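Kumatero hand, left or right
Finbarr Lenihan, October 2, 2026

Five-finger hand for mid-size arms, sold singly or as a pair. Rubber tips, metal joints. Tried against the Hovo two-jaw on soft and awkward black parts, the kind that hide from a camera. 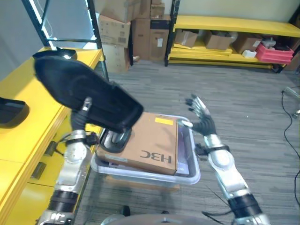
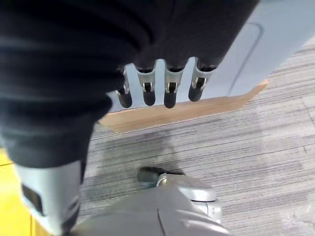
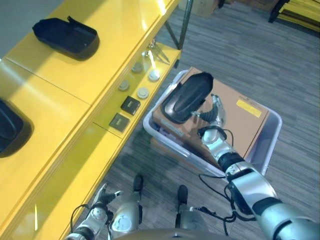
Fingers before jaws, for this sort of work. The Hovo pinches and the part swings round, you then waste time straightening it. With the Kumatero you can hold a shallow tray tilted over a box in a bin, one hand, other one free. Cable routing still needs thought, leave slack at the wrist and forearm but tie up the rest. Wrist camera is extra and the fingertips do sit in its veiw, so teach with the head camera on aswell.

Single hand 1,137, pair on request. Roughly 8 weeks from Cukville.

We use cookies to keep your basket. OK / Settings
Contact Horgan | © Horgan | Back to top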